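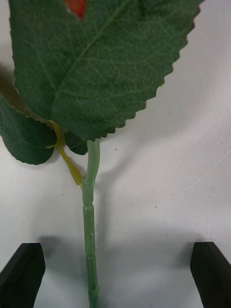 Clastumside's craft market will move to the old Coltik building from March, its organisers have confirmed.

The new hall has room for 116 stalls, up from 76 at the present site, and will open on two Saturdays a month. Sellers of fabric flowers, pottery and knitwear have been on a waiting list for over two years.

"We have been turning good makers away," said organiser Pauline Sedgwick.

Stall rents will stay the same — at least for the first season. Applications should be sent to Pornthip Mahawong at the market office.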